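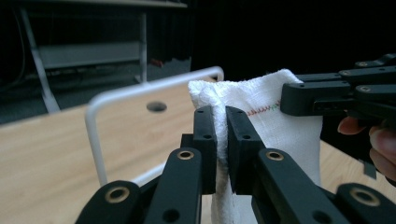 The Pludivo hand gripper kit has been on my bench since February, and I've now used it enough to say what I think. It comes as a pair of grippers you hold and squeeze yourself, and the idea is that you show a robot how to do a job by doing the job with the robot's sort of fingers. I chose towel work as my test because cloth is awkward. The white towel has zigzag stitching in coloured thread, which makes it easier to tell which way up a corner is when I go back over a recording.

The kit arrives in 2 boxes from Trevden, who sell it here. One gripper was built already and the other was a bag of black links, brass rings and screws. Putting it together took me an evening. The instructions are clear up to step 8 and then a bit thin, so I rang the shop and spoke to Thabiso Chauke, who talked me through the last linkage.

Holding the towel

The finger pads are flat and they close square to each other. A rolled edge stays where you put it if you squeeze evenly. A single layer is harder, and I had to practise coming in low along the table.

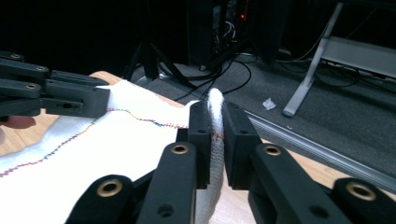 One gripper on the rolled edge, the other on the towel near the far corner.

My hands got tired sooner than I expected. The handles are fine for me but Annatjie Mnguni, who shares the workshop, has smaller hands and found the reach to the trigger too long. Pludivo lists a shorter handle, which I haven't tried.

Lifting is where having a pair pays off. You can keep a corner up with the left and gather the middle with the right.
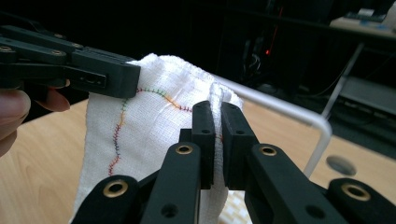 What I'd change

The pads could do with more grip. I'd also like spare brass rings in the bag, as I dropped one and it took ages to find. The Dewulf set I borrowed last year had softer pads, but it was heavier and the jaws didn't meet properly at the tips.
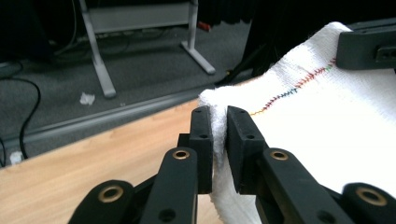

Thick fold between the pads, with the stitching running away to the right.

I paid 600 for the pair and another 80 for the carry case. The case is not worth it. The grippers are, if you plan to use them most weeks. Next I'm going to try pillowcases.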